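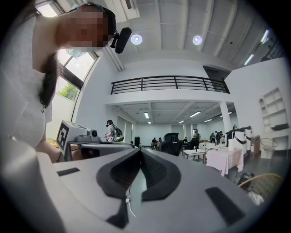

Tekemden, June — notebook entry, household chores trial, hand-held gripper

Entry opened at 9:40 by F. Courtois. The aim of this block is to establish whether the chores on the Zaria list can be recorded with the hand-held gripper well enough to be worth training on. The list stands at 40 chores. Folding, wiping and putting away dishes are to be attempted first.

The operator wore the headset with the boom microphone, and the black-and-white marker was mounted beside the camera device. Both are to be entered on the setup sheet. The ribbed pads in the V-shaped jaw remain the standard fitting until Bjarnason supplies an alternative.

Towels: acceptable. The first fold is recorded cleanly and the second is not, as the jaw picks up both layers at the corner. Courtois considers this a matter of technique. B. Riviere does not agree and has asked for 6 further recordings at a slower pace before any conclusion is entered.

Cutlery: poor. Teaspoons turn in the notch and have to be gripped again. The grey body of the tool also makes it awkward to reach the back of a drawer, and a person doing the same job with bare fingers would be finished well before us.

Wiping: good on flat surfaces. Pressure is not recorded, and the Urkard arm will have to find it by some other means.

On the general question, our position is unchanged from the last entry. A machine may be given a flat surface to wipe with moderate supervision. It should not yet be given a cutlery drawer, whatever colour the brochure paints it.

Outstanding: check the white cable for wear at the connector; relabel the 2 spare pad sets; ask Zaria whether mugs with handles count as dishes or as a separate chore. Riviere to reply to Bjarnason.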